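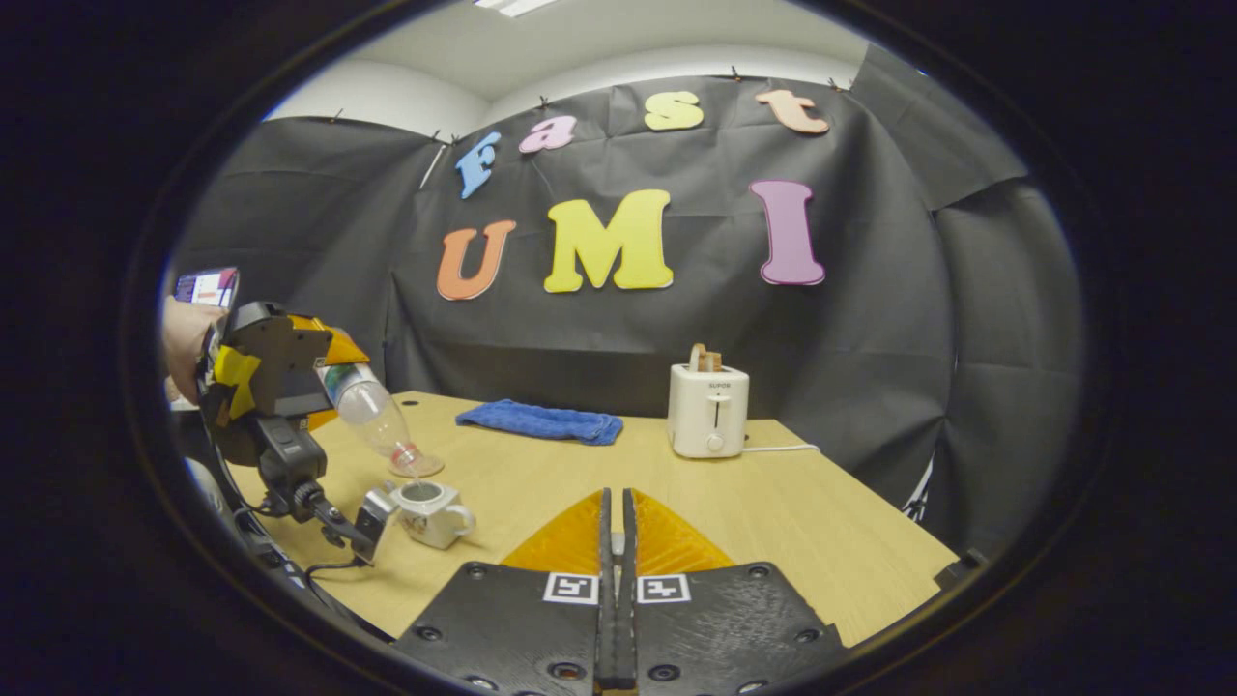 4. The kit under review

Figure 2. Breakfast task, pouring step, seen from the camera on one hand-held gripper. The other gripper holds a clear plastic bottle tipped over a small white teapot. A toaster and a folded towel are also on the table.

4.1 What ships and what we used

The Parsa kit is sold by Dremero as a pair of hand-held grippers plus a recording app and a hosted processing service. Two tiers. The cheaper one gives you the hardware and the app and you process everything yourself; the full tier includes upload, pose recovery and export to the usual training formats. We reviewed the full tier. We paid list price for one kit and Dremero lent us a second for the spare-parts comparison in Section 6. They saw a draft of Section 4.3 only, to check our wording on the export settings, and asked for one change, which we made.

Setup is quick. Pejman Zarei had both units recording before lunch on the first day, working only from the printed card in the box. The longer manual is a PDF and it is out of date in places (it still shows the old pairing menu). Calibration asks the operator to open and close the fingers a few times so that the software can find the square markers on the finger plates, and gripper width is read from these for the rest of the session. No encoder in the hand. We like this choice for cost and for repair, less so for low light, see below.

The soft ribbed tips are the only part we would call a consumable. They push on and can be swapped without tools. Bijan Asadi swapped tips between operators at first, then stopped when we saw no difference in the logs.

4.2 Task set

All recording for this section was done at our Colluvwood site on one table with a black cloth backdrop. We picked household tasks, mostly breakfast, as these are what Dremero shows in its own material and what a buyer is likely to try first. Pouring from a bottle into a teapot. Taking toast out of a toaster. Folding a towel. Short tasks, everyday objects, two hands where it makes sense.

Pouring was the one we cared about most. The bottle has to be held firm enough not to slip and lightly enough not to crush, and the neck must end up over a small opening. In the view of Figure 2 the neck and the pot stay visible past the fingers, so a policy trained on this view has something to work with. With a tall pot it is worse. The fingers hide the rim at exactly the moment it matters, and two of our four operators began leaning the whole wrist outward to keep sight of it. That habit goes straight into the data. We did not correct it, as we wanted to see what an ordinary buyer would get, but a lab collecting for real use should agree on a wrist angle first.

Toast removal is easy for a person and hard on the kit. Slices are thin, the slot is narrow, and the soft tips bend when pushed down beside the bread. Operators learned to take the slice by the top edge. After that, few failures. The toaster was left unplugged for all counted takes.

Towel folding gave the cleanest recordings and the least interesting ones. Large motions, slow, both hands in view most of the time. We kept it in as a baseline.

4.3 Collection and processing

Four operators took part, none with earlier time on the kit. Hamidreza Kermani and Shahram Mousavi ran the sessions. Each operator got one short practice round that we threw away. In total we uploaded 1094 takes across the three tasks, of which 500 were pouring. A take counts from the first finger contact with an object until both hands are back at the table edge.

Upload goes over the phone app. It worked, mostly. On one Wednesday the service queue stalled in the afternoon and nothing came back until next morning; support answered fast and re-ran the batch without us asking twice. Apart from that, results were back before the following session started.

The service marks each take as accepted, partial or rejected. Rejected takes come with a one-line reason and here we have a complaint. The reason "tracking lost" covers at least three different problems in our data: markers out of view, motion too fast, and a backdrop with too little texture to hold on to. Very different fixes. We had to go through 70 rejected takes by hand to sort out which was which, and a buyer without that patience would likely blame the operator every time.

Backdrop matters more than the manual lets on. Plain black cloth fills a lot of the view and offers the tracker very little. Large bright foam letters on the cloth helped us, and so did leaving a few objects on the table that played no part in the task. Dremero sells a printed mat for the same purpose. We did not test teh mat.

Export was painless. Fields are named sensibly, timestamps for the left and right hand line up, and gripper width comes out in meters and not in raw marker distance. One trap: the default setting trims idle time at the start of a take, and for pouring this can cut off the approach to the bottle. Turn it off. Afshin Yazdani lost a training run to this before we noticed.

4.4 Handling and comfort

Operators held one unit in each hand. Weight is fine for short work. With the phone on top the balance sits high, and tilting for a pour puts the load on the wrist, not the arm. Two operators asked for breaks during pouring and no one did during towel folding. The cable is the other annoyance. It hangs free below the handle and can drag over the table; in a few takes it touched the task objects and we discarded those ourselves, the service did not flag them. A clip along the handle would fix it.

We also tried the Brullness strap, a third-party wrist support that fits the same handle. It helps with fatigue but limits how far the hand can roll, so pours came out slower. Not included in the counts above.

4.5 Limits of this review

One site, one table, one lighting setup for the counted takes. We made a small side test with the ceiling light off and marker reading got clearly worse, but it was too few takes to report as a number. We did not test outdoors, and we did not test with gloves. Policy results are in Section 5 and use only the accepted takes; the partial ones where left out since the service gives no per-frame confidence that would let us keep the good portion. Dremero told us such a field is planned for the next release. We have not seen it.

Prices for both tiers, with the cost of replacement tips, are listed in the appendix.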